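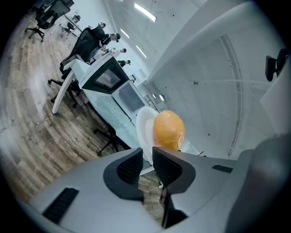
Skumance Range: Frequently Asked Questions

Do I have to be a member to shoot?
No. Guests pay by the lane and members pay by the year, and both get the same gravel in their shoes.

What can I shoot?
Handguns and rimfire on the short bays, centerfire rifle on the long one. Shotguns go to the clay field on the Arner side of the road, birdshot only. No tracer, no steel core, and nothing your cousin loaded in his garage unless your cousin comes along and stands next to you.

I've never fired anything. Is that a problem?
It's our favorite kind of customer, as you have no bad habits to defend. Book the beginner session. It takes three hours and the first one is spent in a chair. You'll shoot a .22 from a bench with an instructor at your elbow, and most people go home wanting to buy a .22, so leave your credit card with someone you trust.

Do I need to bring eye and ear protection?
Yes, or rent ours at the counter. The rental muffs have been on a lot of heads. Your own will make you happier. Sunglasses only count if they're rated for impact, and the ones from the gas station aren't.

How should my gun arrive?
Unloaded, action open, in a case or a bag. Uncase it at the bench with the muzzle pointing at the berm. Please don't uncase it in the parking lot to show somebody the new trigger.

What happens when the line goes cold?
Guns down, actions open, everybody steps back behind the yellow line. Nobody touches anything on the bench, including the phone you left next to your magazine. We've heard all the reasons.

Can I keep my brass?
Yours, yes. Anything forward of the line belongs to the range, and so does whatever rolled over from the next lane that you were hoping was yours.

Can I draw from a holster?
Only on bay six, and only after a check with the range officer. It's a short check. People still fail it, usually while explaining how long they've been doing this.

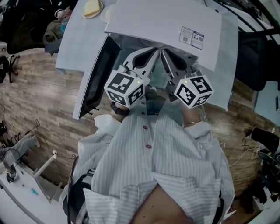
Siamak Golestani writes that the check ought to carry over from year to year, and that he has passed it every spring since the Marchand bays opened. Fair point, and he's a tidy shot, but it stays yearly. See you in spring, Siamak.

What does my gate code do, and why did it stop working?
It opens the gate from 8 a.m. to dusk. It stops when your dues do. And 1017 was last year's code, so please quit pressing it harder.

Are you open in November?
Yes, with shorter hours. The heater on the long bay works on its own schedule, so dress for the other one.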